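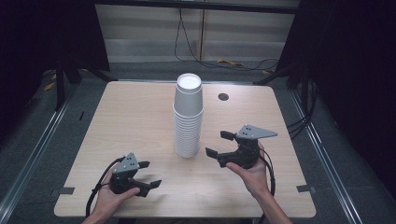
4. Setting out the cups

Applies to the Fevley drinks point, square top, light wood-grain finish. If yours is the round one go to section 7, the measurements are different.

Do sections 1 to 3 first (legs, levelling, cable). Don't stack anything on a table that rocks.

4.1 Before you start

You need:
- one sleeve of white paper cups, Wunon 900 or same size
- clean dry cloth
- the drip mat, if you're running hot drinks
- bin bag for the sleeve wrapper

Wash hands. Dry them properly as well, damp fingers mark the cups and the top one will stick to you.

Wipe the top. Cloth barely damp, then dry. Go round the grommet hole with a corner of the cloth, sugar collects under the lip. No spray cleaner near the hole - it runs down onto whatever is plugged in below.

4.2 Stacking

1. Open the sleeve at the bottom end, where the cup bases are. Tear along the seam. No knives, a nicked cup leaks and you won't spot it till it's full.

2. Slide the cups out in one go, still nested. Keep a hand at each end.

3. Turn the lot so the bases face up. Rims down on the wood. This keeps dust out of the cups and people take them by the base, not by the bit they drink from.

4. Stand the stack near the middle of the table, a touch to the left is fine. Keep it clear of the grommet hole. A rim sitting half over the hole will lean, slowly at first.

5. Look at it from the front, then from one side. The rims should make an even ribbed column all the way down. One rim sticking out further than its neighbours means a cup has gone in crooked.

6. To fix a crooked cup: lift everything above it, set that part down, reseat the cup, put the rest back. Don't push it in from the side.

7. Press down lightly on the top base with a flat palm. Lightly. Too hard and the cups jam together and guests end up taking three at once.

NOTE: Maximum height is 39 cm from the tabletop. Over that, start a second stack. Second stack goes in front of the first, never behind it, or somebody will reach over and have the lot down.

CAUTION: Cups only on this table. Hot water urn goes on the Sestendale side unit (section 6). The top is not rated for the urn.

4.3 Tape markers

Some tables have dark grey tape near the front corners. Leave it on. On our sites it marks the working area so the stack goes back in the same place after cleaning. If a strip lifts, replace it:

1. Peel slowly, towards you.
2. Rub off any glue with a dry cloth, then a drop of washing-up liquid.
3. Dry.
4. New strip, same place, pressed down from the middle outwards.

Don't use parcel tape. It takes the finish with it.

4.4 Taking cups and refilling

One cup at a time, straight up. If two come together, hold the lower one by the rim and twist the upper one a quarter turn. Don't put the spare back once it's been handled by the rim, bin it.

Top up when the stack is down to a hand's height. Take the old cups off, put the new ones down first, old ones on top so they get used first. People skip this one. Please don't, the bottom cups on the Hlongwane floor had been there since December and had gone soft at the rims.

End of day: cover the stack with the clear hood or put it back in a clean sleeve. Wipe the table again.

4.5 Problems

Stack leans - check the table is level (2.3). Then check the bottom cup, a squashed rim down there tips the whole thing. Swap it.

Stack slides when the table is knocked - top is wet or polished. Dry it. No furniture polish on this table, ever.

Cups won't seperate - pressed too hard, or stored somewhere warm. Twist, don't pull. If they still won't come, bin the jammed part and open a new sleeve.

Cups smell of cardboard - leave them out of the sleeve for an hour with teh hood off.

Rim marks on the wood - dry cloth first, then damp. Usually comes off.

4.6 Reordering

Cups, part 2944, 21 sleeves to a carton. Store upright and off the floor, away from cleaning stuff. Drip mats and hoods are seperate, see the parts list at the back.

Section last changed October 30, 2018. Next: 5. Lids and stirrers.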